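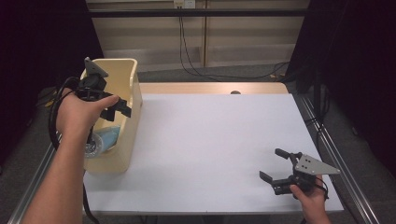 Kukden Match Tables, version 3

This package holds the results and team sheets of the Kukden amateur football league. It was prepared for people who want to study small leagues, where the records are normally kept on paper and are difficult to find. The last update was made on 23 Oct 2021.

Contents

matches.csv – one row per match, 2,275 rows
clubs.csv – one row per club, 28 rows
corrections.txt – the changes made after the first release

Each match has a home club, an away club, the goals of both sides at half-time and at full time, and the name of the ground. Attendance is given only when the home club wrote it on the sheet. Please do not read an empty field as zero.
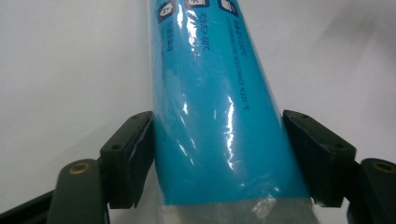

Category: Sport / Football / Amateur leagues

How the data was collected

The sheets were typed by hand from the league books. Every season was typed two times by different persons, and the two files were then compared. We found 355 rows with a difference. Most of them were spelling of club names, but in several matches the score itself was not the same, and for these we went back to the book.

Guerra and Desesico played under a shared name for part of the period. In clubs.csv they have separate codes, and the column "joint" shows the seasons when they formed one side. If you calculate a league table, you must decide yourself how to treat them.

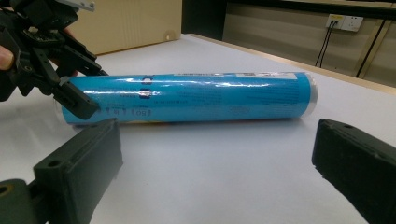

Pavisen Football Club – Records and Statistics Team

Known problems

Cup matches decided by penalties are stored as draws. The winner is in the column "progressed".

Goal scorers are not included. The handwriting in the older books was too unclear, and we did not want to guess.

Abandoned matches have the status "A" and keep the score at the moment when play stopped. The league later awarded points for a few of them – these decisions are in corrections.txt.

Use and contact

You may use the tables freely for study and for club histories, if you name the source. For any other use, please write first. Corrections are welcome, best with the match number and a copy of the page. They are checked by Elaine Teixeira and go into the next release, which is planned for June.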